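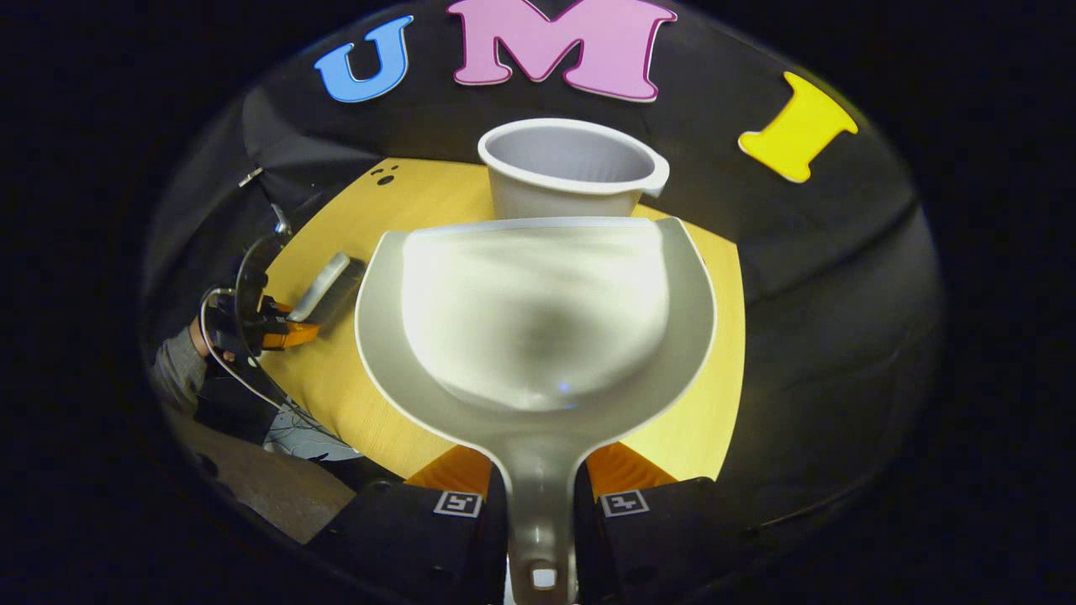

Scooping policy is great on our own table, useless on anybody else's. Is it the data?

Posted in Robot Learning Help by goltis_bench

Hi all, long post, sorry in advance. We're a small group working on imitation learning from hand-held grippers (the UMI style of thing, two hands, a wide-angle camera on each gripper, no robot around while you record). The task is scooping dry stuff and tipping it into a white pitcher-style cup with a spout. We use a big pale gray plastic scoop, held by the handle between the soft orange fingers.

We recorded 581 demos at our Goltis bench and trained a diffusion policy on them. On our table it does really well! I was ready to start writing. Then we took the whole thing over to the Cernham lab, same scoop, same cup, different table, and out of 40 tries it managed 3. Mostly it goes for the scoop at a funny angle, or it gets the grasp and then wanders off as if it's looking for something.

All of our demos have the same light wood tabletop with black cloth hung behind and around it. I always thought a plain background would make learning easier. Has anyone measured this? And is it worth recording more of the same, or do I have to start over before our December deadline?

vasilakis_fan

more data

How many epochs did you train for? I had something like this once and it was the learning rate. Try lowering it. Also make sure your cameras are clean, lol.

irnalmont_arms

I don't think it's the learning rate. If it works at home and falls apart when you move the table, that's the setting changing under it, and you won't tune your way out of that.

We ran pretty much this comparison for the Irnalmont project, so I can tell you what we saw (one task, one gripper design, so take it as that). We had one set of 2806 demos all recorded on a single table, and a much smaller set spread over kitchens, offices, a hallway, whatever we could get into. On the home table the big set won, easily. On tables neither policy had seen, the small mixed set was better every time we checked, and it wasn't close. Adding more demos from the home table did almost nothing for the new places.

What I'd look at first is your backdrop. With a fisheye lens the cloth takes up a lot of the view, and anything bright on it, like big colored letters or a clip, sits in nearly the same spot in demo after demo. The policy can learn to find the cup from that. You can test it without recording anything: run it at home, but cover the letters or shift the cloth. If your success rate drops with the scoop and cup left exactly where they were, there's your answer.

Second thing is the grasp. A scoop with a long handle can sit in the fingers a lot of ways, and if your demonstrators always pinch right where the handle meets the bowl and always hold it upright, the policy has no idea what to do when it comes out tilted. Start some demos from bad grasps on purpose. It feels silly but it helped us more than any change to the network.

And no, don't start over. Keep the 581, then go record short sessions in as many different rooms as you can – a few demos per room, then pack up and move. Vary the table height too. Before you train, check that tracking held up in each place. Black cloth doesn't give visual SLAM a lot to hang on to, so your home demos may have some bad trajectories in there as well. We threw out a chunk of ours once we plotted them.

goltis_bench

Thank you, this is so useful. We do have letters on the cloth, big foam ones, blue, pink and yellow, and I never once thought about them. Tried your test this morning: covered them up, same scoop, same cup, same spots, and it missed the cup over and over. Ugh. Rooms it is. I'm going to ask Cernham if we can borrow their break room first. One more thing if you're still around – did you vary the scoop as well, or just the places?

irnalmont_arms

Both, but places first. We only had two scoops and the second one didn't change the numbers much until we had a decent spread of rooms.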